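Desktop memory and processor FAQ

Answers for customers sending a desktop tower to the Virinside repair bench, or working on one at home.
Updated 2023-02-02 by Trilok Tyagi

Where is the coin battery on the board?
It is a round silver cell in a small holder. On this board it sits beside the memory slots.
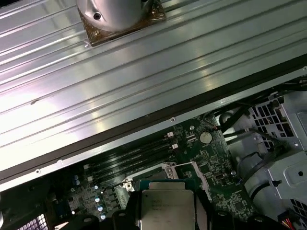
2 min read

Do I need to remove the battery before changing memory?
No. Switch off, unplug the mains lead and hold the power button for 10 seconds. Leave the battery where it is.

Should the tower stand up or lie down?
Lie it on its side with the side panel off, so that you are looking straight down at the motherboard.
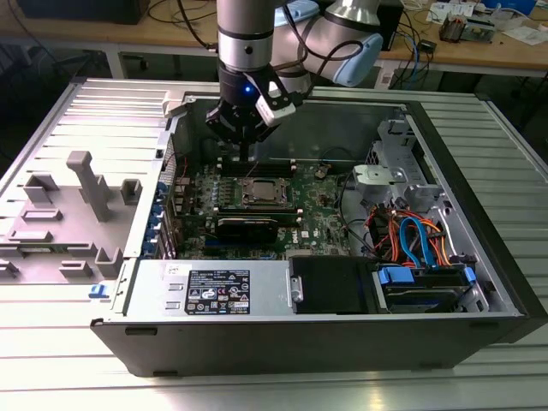 Dell tower on its side, with the memory slots and processor uncovered.

Can I run the computer without the processor cooler?
No. Clean off the old paste, apply fresh paste and refit the cooler before you switch on.

How do I find the memory slots?
Look for the four long black slots near the processor socket. The white latches are at the ends.
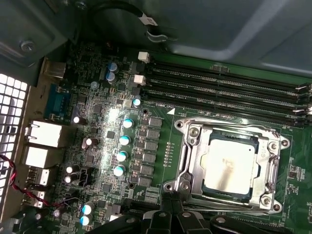
What do you charge?
Fitting memory you have bought yourself costs £20. A full clean with new paste is £87.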